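List: trollcombe-laundry-tech
Date: Thursday, August 8, 2024
Subject: Re: Gray cast on whites after softener swap

> We moved three machines to the Ondton water supply in January and the
> whites have been going gray ever since. Same detergent, same dose, same
> 40 C program. I raised the dose twice and it got worse. Test strip says
> 14 grains hardness at the tap, so I assume the softener is not doing
> anything. Should I replace the resin before I try anything else? The
> Workalum panel shows no faults.

Do not replace the resin yet. The panel only reports valve position and salt level. It has no hardness sensor, so "no faults" tells you the motor turned.

First, where did you take the sample? If it was the cold tap over the utility sink, check the piping. On most of the Ondton installs that tap is teed off ahead of the softener, and 14 grains there is just raw water. Pull a sample from the washer inlet hose instead, after running it for a minute.

If the inlet also reads 14, look at the bypass valve before anything else. The Workalum bypass has a quarter-turn handle that can be put back on its spindle 90 degrees off, so it looks open when it is closed. Ours was like that for 11 days.

If the inlet reads somewhere in between, the regeneration setting is the likely cause. The factory default is 6 grains, which suits the old supply. At 14 the bed runs out well before the next cycle and you get soft water early in the week and hard water after. Set the hardness figure to match your raw water, force a manual regeneration, and retest the next morning.

On dose: more detergent in a load that is not rinsing out will leave more residue, and the residue holds soil. Go back to your original amount. For the items already gray, run two hot washes with no detergent and a citric acid rinse. Keep the acid well away from chlorine bleach – separate days if you can. Expect to need up to 10 cycles on heavy towels. Cotton sheets come back sooner.

Also check that darks are not getting into the white loads. Dye transfer gives a flat, even gray, while mineral buildup is patchy and feels stiff. We sort at the table now, before anything goes near a drum. 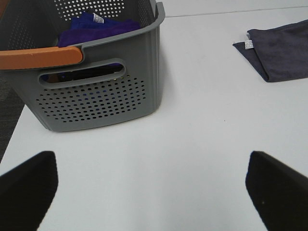 Gray basket and a folded dark cloth on the white table.

The Ševčík strips are fine for this, but they read low if the tub has been left open. Use a fresh one for the inlet sample and post both numbers, along with the valve position and whatever hardness figure is currently set.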